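Property Services > Rental Condition Reporting > Gravari Entry and Exit Kit

Gravari Condition Reporting Kit for Residential Tenancies

By Mylene Umali, November
5 min read

The Gravari kit is a set of hardware and software for preparing entry, routine and exit condition reports on rented houses, units and townhouses. It is supplied to property managers, leasing agents and private landlords. The kit replaces paper forms and loose photo folders with a single record for each tenancy, which can be signed by both parties and stored against the property address.

This page covers the current version. Owners of the earlier Saludo kit can move their records across using the transfer tool in the office software. Saludo batteries and chargers do not fit the Gravari tablet.

What is supplied

The standard kit contains one tablet with a rubber bumper case, one laser distance measure, one moisture meter with spare pins, one power point tester, a key tag printer and a carry case. A wall charger and a car charger are included. Labels for the key tag printer come in rolls of 248. Additional rolls are ordered under part number 3762.

The case has a hard base and a zip lid. It fits behind the front seat of a small car and can be carried on the shoulder. Total weight when packed is 9 kg.

Report structure

Reports are organised by room. Each room has a fixed list of items: walls, ceiling, floor covering, doors, windows, window coverings, light fittings, power points and built-in storage. Kitchens, bathrooms and laundries have further items for benchtops, sinks, taps, exhaust fans and appliances. Garages, sheds and gardens are treated as rooms.

Every item is marked clean, undamaged and working, each with a yes or no. A comment is required wherever the answer is no. The comment field accepts typing or dictation. Standard phrases can be saved at office level so that staff describe the same type of wear in the same words.

Photos are attached to the item, with the time of capture printed in the margin of the finished report. The software will not accept photos from the tablet's general gallery.

Floor coverings

Floor coverings account for many disputes at the end of a lease, and the kit has a separate form for them. The inspector records the type of covering, the measured area, the age if known, and any marks, chips, lifting edges or worn paths. Carpet is recorded by room even where one piece runs through several rooms. Tiles are recorded with the condition of the grout and the location of any that sound hollow.

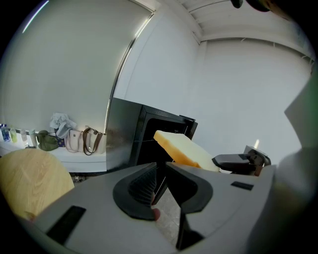

Moisture meter

The meter reads timber, plasterboard and masonry. The material must be selected before each reading. Pins are pressed in to the marked depth on timber and held against the surface on painted plasterboard, where the pinless mode should be used. Readings transfer to the tablet when the side button is held for two seconds.

The meter gives a comparative figure only. A high reading near a shower recess or under a window should be compared with a reading from a dry part of the same wall and, if the difference remains, referred to a licensed plumber or builder. The report contains a referral line for this purpose.

Working offline

Vacant properties often have no internet connection. The tablet stores up to 15 complete reports and sends them when it next connects to the office network. Signatures can be collected offline. A tenant who is not present receives a link by email and may add comments within the period set by the office.

Battery life is almost a full working day with the screen at medium brightness. In direct sun the screen will draw more power.

Multiple users

Each inspector signs in with a personal code. Two inspectors may work on one property at the same time provided they are assigned different rooms. Changes made after signing are kept as a separate version, and the signed version cannot be deleted from the tablet.

Servicing and support

The laser measure and moisture meter should be returned once a year for a calibration check. Loan units are available through Ustance, our service agent, and should be booked before the instruments are sent. Tablets with cracked screens are exchanged under the hardware plan.

Questions on report templates go to Hiwot Kassa in product support. Orders and trade accounts are handled by Setsuko Honda. Online setup sessions for new offices run every Tuesday and cover user codes, standard phrases and record transfer.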